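Notes from the Kitting Bench

Assunta Pace has now spent long enough steering robot arms by remote control that she reaches for her coffee with two fingers. Raffaele Marras pointed this out at lunch. She told him to eat his sandwich.

For those of you upstairs who only know us as the people who book the big meeting room: the Trusano project is about getting a two-armed robot to pick small parts into kits. A person drives both arms by hand controller, the robot records every move, and in due course it is supposed to do the job without us. One full pick-and-place, start to finish, is called a demonstration. As of 15th December we have 2,272 of them saved, of which 1,323 passed Giorgia Caruso's review. Giorgia's standards are high. So is her rejection pile.

What gets a demonstration thrown out? Mostly dithering. If the driver stops halfway to think about dinner, the robot learns that stopping halfway is part of the job. Murray Pirihi had a lovely run in his first week in which the left arm paused before every single pick, like a man checking for his keys. The trained model copied it faithfully. We kept that version on a separate drive, for sentimental reasons.

The current task uses four kinds of parts: small motors, round circuit boards, wire harnesses and the red and black cables. The motors behave. The boards mostly behave, provided you come at them from the edge. Anything with loose wire does what it likes, and drivers are asked to be patient with it and to keep their language suitable for a shared room.

Yellow bins go on the left and right, with the lined steel tray between them to take the finished kit. Please leave them in that layout between shifts.
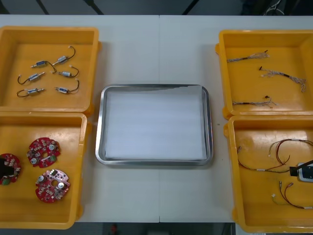
Sign up for a driving shift

We need five more drivers before the April review. No experience is required, and people who play video games are no better at it than anyone else, whatever they tell you. Training takes one afternoon with Raymonde Zacharias, who will start you on the motors and let you near the harnesses when she sees fit. Shifts are three hours with a proper break. Put your name on the sheet by the Tevley cabinet, or send Raymonde a message.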